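Healthy Starts Tableware and Mealtime Program
Interim Progress Report to the Dvorak Fund
Submitted by the Rotia Family Services Office, 2026-02-23

Summary

This report covers the second half of the grant year. Enrollment has reached 127 families against a full-year target of 160, and all home visits planned for the period were completed. Spending remains within the approved budget. One activity, the evening course at the Allel site, started later than scheduled and is discussed below.

Home visits and group sessions

Visiting staff met with families of children between the ages of one and four to discuss meal routines, portion sizes and the move from spoon feeding to self-feeding. Each family received a printed meal planner and a follow-up call. Parents most often asked for help with children who refuse vegetables or leave the table early, and the second handout was rewritten to address both topics.

Group sessions continued at the Rotia and Allel sites. Attendance at Rotia was steady. Attendance at Allel fell during the coldest weeks and has partly recovered.

Loan shelf

The loan shelf allows families to borrow child-sized dishes for a month before deciding what to buy. During the period 46 families used it. Staff have asked that lighter plastic items be given priority in the next order — these are requested more often than any other type.
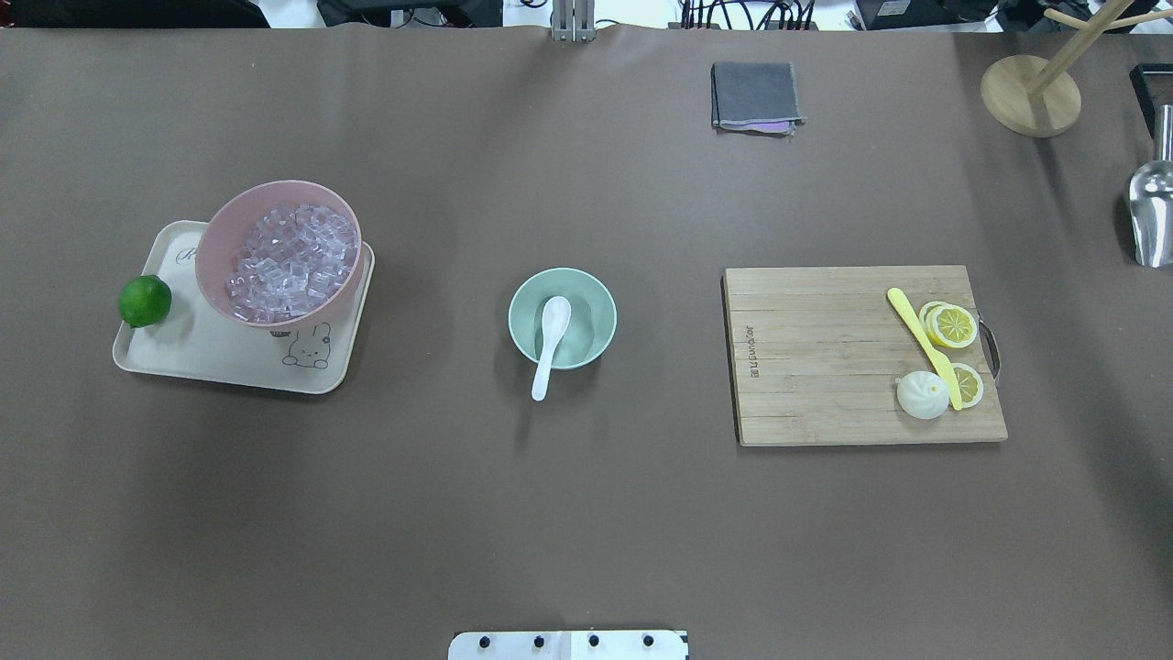

Dishes: a light pink plastic bowl and a beige tray with a bunny drawing.

Changes to the work plan

The evening course at Allel was delayed while a new room agreement was reached with Gustar, the building's owner. The agreement is now signed and the course is under way. It will run through April, which moves the final parent survey to the end of that month. No additional funds are requested.

Staffing

The program operated with 2 part-time educators. A vacant interpreter position has been advertised again with revised hours. In the meantime, interpretation is provided by telephone, and the added cost is charged to the existing contract services line.

Next steps

Enrollment will remain open until the target is met. The final report will include survey results, a full statement of expenses and an updated inventory of the loan shelf.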